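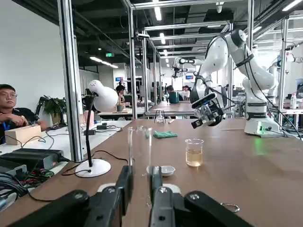
A test tube is a slim tube of clear glass, open at the top and closed at the bottom, used for holding, mixing or warming small amounts of liquid. It is among the most familiar pieces of laboratory glassware, and it seldom works alone. On most benches it keeps company with a beaker or two, a flask, a shallow porcelain dish for drying things down, and a good soft cloth for wiping up (which any old hand will tell you is worth its weight in gold).

Because it cannot stand up by itself, the tube lives in a rack or a holder with round openings. The Leltinham teaching set, long a favorite in school labs, comes with 32 tubes and 3 porcelain dishes, along with crucible tongs, whose looped handles and pointed jaws are meant for lifting small hot vessels. 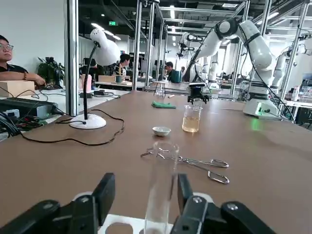 How full should a test tube be when it is going to be heated?

A third full at the very most, so that the liquid has plenty of room to bubble without jumping out over the rim.

Tubes are best washed soon after use, with a narrow brush and warm soapy water, then rinsed well and left upside down to drain.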